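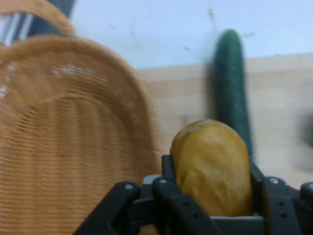 Lucinda Schumacher wrote in to say that a wicker basket has no business on a kitchen table with vegetables in it, because the weave traps dirt and you'll never get it all out. I've thought about her note a lot, and I'm going to let it open this entry on the kitchen basket, mostly so I can argue with it as I go.

Kitchen basket (wicker)

A wicker kitchen basket is an open container woven from plant stems or something that looks like them, kept on a table, counter or shelf, and used for produce, bread, onions, mail, whatever lands in it. Wicker is the name of the technique, by the way. People use it as if it were a plant, and I did too until I was well into my thirties! The plant might be willow, rattan, reed or rush, and these days it might be plastic or twisted paper. Unless you can see a cut end it's surprisingly hard to tell them apart, so I stick with "wicker" when I don't know.

Construction

Most baskets have stakes and weavers. The stakes are the stiff uprights, and the weavers are the thinner strands that travel in and out between them, round and round, which is where you get that fine horizontal ribbing on the sides. The top is finished with a border. A plain border just bends each stake down behind its neighbor, and a rolled one wraps or twists the ends into a thick round edge that's much kinder to your wrists when you're digging for the last shallot. I'd pay extra for a rolled rim every time. The rim is also what takes the beating, so look there first if you're buying used.

Colors run from nearly white (peeled willow) through tan and honey to a dark brown. Sunlight changes all of them. My own went from straw to something like toast over a couple of summers by the back window.

Names and sizes

Sellers are no help at all. The Woltura mail-order catalog, which I have in a stack by the stove, gives its big oval one the number 523 and calls it a "market basket," then lists the very same shape two pages later as a "bread basket." Zonley sells a round one 14 inches across, and that's the size I'd call useful for a family table. Smaller than that and one cucumber sticks out both sides. The old Cloutier pattern book, printed in 1877, has a whole chapter on what it calls table baskets, with drawings so good I've traced a few - and it never mentions produce once. It's all sewing and letters.

What to keep in it

Onions, garlic and potatoes like the air, though potatoes want the dark as well and shouldn't really share with onions. Bananas and tomatoes do fine in an open basket until they're ripe. Apples are okay for a week or so.

Cucumbers are the ones people fight about. They don't love a cold refrigerator (they get watery and pitted if they stay in there too long), but they shrivel on the counter, and they go yellow fast when they're next to ripe bananas or tomatoes. I keep mine out of the basket for a day or two if I know I'm going to slice them, and otherwise they go in the warmest part of the fridge, wrapped in a towel. The long ones are also just awkward in a basket! They roll, they lean, they bruise on the rim.

Cleaning

Okay, Lucinda. She's right that stuff gets into the weave. Onion skin is the worst. But it does come out. Turn the basket upside down outdoors and smack the bottom, then go over it with a dry brush, a soft one, following the direction of the strands. For sticky spots I use a damp cloth with a drop of dish soap and then stand the basket on its side somewhere breezy until it's dry all the way through. Don't soak it if it's painted or if the base is glued. Natural willow doesn't mind an occasional quick rinse and can even get a bit less creaky from it. Paper wicker will fall apart on you, so ask before you buy.

A liner solves most of this anyway. Any cotton dish towel works. Prundholm makes a fitted one with a drawstring, and I've washed mine so often that the string has come out and been replaced with a shoelace.

Repair

A single snapped weaver can be trimmed and a new piece tucked in alongside, with the ends hidden on the inside. Soak the new strand first so it bends. A snapped stake is more trouble, and a broken border usually means undoing a good stretch of it - I've tried that once and ended up with a basket that leans to the left. It holds garlic now.

See also: bread basket, trug, colander, root cellar.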